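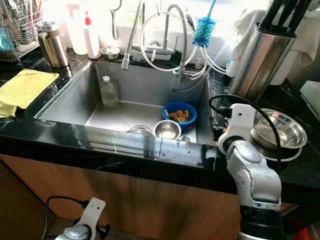
Two arms at a kitchen sink, with steel bowls and a blue plastic bowl in the basin.

Dromo is a two-armed dish-handling robot designed and built by Mariama Abugri and Kobina Nutsugah. Most of the parts were made at Wumbei, a shared workshop in Cedport, and fitted together in a home kitchen. The design is meant for ordinary household sinks and does not call for changes to the counter or plumbing.

Development

Abugri began the project in February with a single arm bought as a kit from Milutier. The kit's own gripper opened too wide to reach between stacked bowls, and she replaced it with a narrow two-finger design. Nutsugah joined later to write the control software and added the second arm. The parts list for the finished machine comes to $3,899, not counting tools or workshop fees.

Grippers

The fingers are 3D printed in black and taper toward rounded tips. Each pair takes 69 minutes to print and is held on with two screws — worn fingers can be changed without removing the wrist camera. Early versions had flat tips, and these slipped on curved steel.

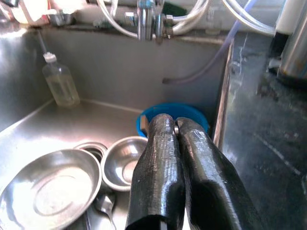

Spoons and other thin metal pieces were the hardest items to pick up. Shiny surfaces confused the depth estimate, so the builders dropped it for the last part of each reach and relied on the wrist camera alone. The fingers close slowly until motor current rises, then hold.

Training and control

The arms were first moved by hand control while the cameras recorded. Abugri and Nutsugah collected 906 recordings this way and kept 200 back for testing. Bowls, plates and cutlery were moved to new spots between runs. The software runs on a desktop computer, and a foot switch cuts power to both arms.
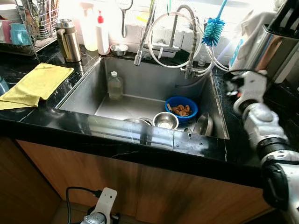 Can the robot be used with a deep sink?
A deep basin is fine as long as the arm can reach the floor of it with the wrist pointed down. On high counters the mount has to be raised, and the cameras must be calibrated again afterward.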